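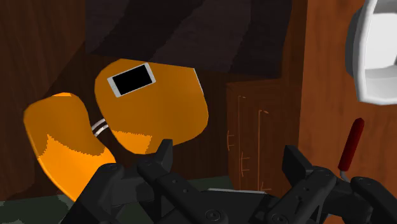
Wrist view in the sim, orange two-lobed part just past the gripper, phone on the right lobe.

Planner catch-up, Wednesday, minutes (I drew the short straw again, so blame me for the spelling)

Started a few minutes late while I hunted for the right branch.

Grasp planner. Tralau now runs the full cupboard set overnight, 676 scenes, and 7 of them still time out. All 7 are ones with an overhang above the target – the planner keeps trying to come in from the top and burns its whole budget. We agreed to try side approaches first and see what that does to the rest.

Stacked objects. Long chat about this one! The segmenter likes to merge a phone with whatever it's lying on, so the planner gets one odd-shaped lump. I'd like a separate mask for each item before we touch the cost weights again. Courtois folks aren't sold and want to fix it with depth. We'll do both on a small batch and compare.

Textures. Wood on wood on wood is rough on the edge detector. Sistetti has a patch that changes the grain colour per panel, and I'll merge it once the tests are green.

Time limit. Stays at 900 ms for now. Vallton asked for less, and we said ask again in August.

To do: me, merge the patch and rerun the 7. Tralau side, log the approach angle. Courtois side, send 4 depth scenes.

Next one same time, and I'm not taking the notes.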